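Reading room on the cheap

Got a spare room and a pile of unread books? You can do this in one afternoon. Quick version below, no fancy tools. I've set up two of these now, first one was a mess, so learn from me.

What you need
A low table. A chair you can sit in for a whole chapter. One lamp, warm bulb. A rug. Felt pads for the legs. Tape measure. Rag and bucket.

Step 1. Floor first
Do the floor before any furniture goes in. Hard shiny floors show every crumb and every streak. Sweep, then damp rag, then dry rag. I use Mametti floor soap, a capful in the bucket, no more. Too much and it goes cloudy and you get to do it all again. Ask me how I know.

Step 2. The table
Small and low. Round or oval is best, no corners to catch your shin on when you get up half asleep. Light wood hides dust better than black. Mine came from the Luturo outlet, scratch-and-dent section, 457 with delivery. Yes that's a lot for "cheap" but everything else on this list was next to nothing. Stick the felt pads on befor you set it down.

Keep the top for the book you're reading now. One book. Maybe a box for glasses and pens. Wrappers and mugs go back to the kitchen when you do.

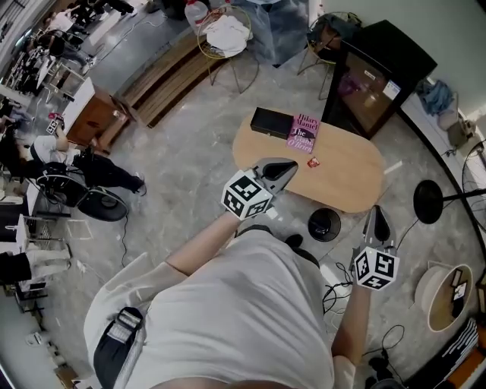 Step 3. Chair and lamp
Chair goes so the window is over your shoulder. Sit in it with a book for 20 minutes before you decide. If your neck hurts, move the lamp, not the chair. Lamp behind you and a bit to the side — if you can see the bulb, it's wrong. The Tidano clip lamp is fine. Clamp is stiff at first, loosens up.

Don't buy a cool white bulb. Feels like a dentist. Go for 2000 to 2700 K, it's printed on the box in tiny type.

Step 4. Kill the echo
Bare walls plus a hard floor equals every page turn sounding like a door. Rug under the chair, big enough for the table too. Curtain if you have a window. Books on a shelf soak up a surprising amount, so put the shelf on the longest bare wall. Clap once when you're done. Still ringing? Another rug, or hang a blanket.

Step 5. Leave the walls alone
White is good. It bounces the lamp light around and you need less of it. Same goes for the ceiling. Ribbed or corrugated ceilings throw little stripes of shadow if the lamp points straight up, so tilt it at a wall instead. If you really want color put it in the rug. I painted my first room dark green, regreted it by December. Could hardly read in there after four.

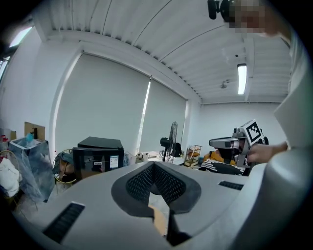 One reader wrote in that white walls gave her a headache at night, and that a Tjoa paper shade over the lamp fixed it without any painting. She also says to skip the rug if you have a cat that sheds, and to hang a heavy curtain for the echo.

Fair enough. Haven't tried the shade, will do.

Step 6. Phone out
Charger lives in another room. Move it today, while you've still got the bucket out.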